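3.2 Where shared tables end up

Every tenant of a shared workshop will tell you the table belongs in the middle of the room. Every tenant then leaves things on the half of it nearest the wall. We collected 523 end-of-day notes from two buildings, Sirnau and Nikska, and asked what people do with a surface they do not own.
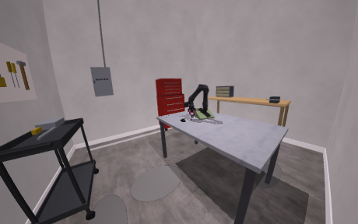 Figure 3. Work table with a red cabinet behind it.

The short answer is that they colonize it. In Sirnau, where the lease forbids overnight storage, over 100 notes mention items stored overnight. Tenants called these "still in use," a phrase that covered a kettle and, for most of October, a canoe paddle.
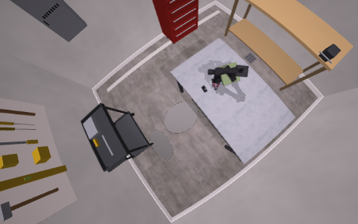
Figure 3, continued. Table and floor from above.

Placement mattered more than size. Tables set at an angle to the walls drew fewer complaints than tables pushed flat against them – possibly because a slanted table looks like somebody's decision, and people are shy about undoing decisions.

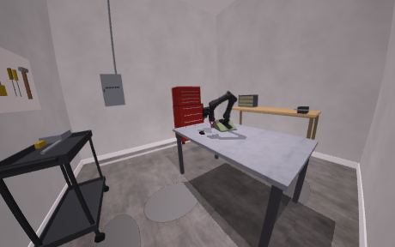
Source: Dratel room layout series.

Nikska had no written rule at all and did slightly better. Its 11 tenants relied on sighing. We coded sighs as a form of notice, following Dolan's house manual, although the manual itself recommends a sticker.
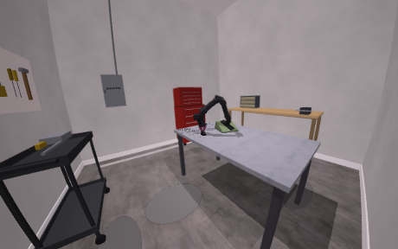

Vol. 7, p. 100

Stickers were tried in Sirnau for seven weeks. Compliance rose at first, then fell once tenants learned to put their own things on top of the stickers. We return to the matter of drawers in Section 4.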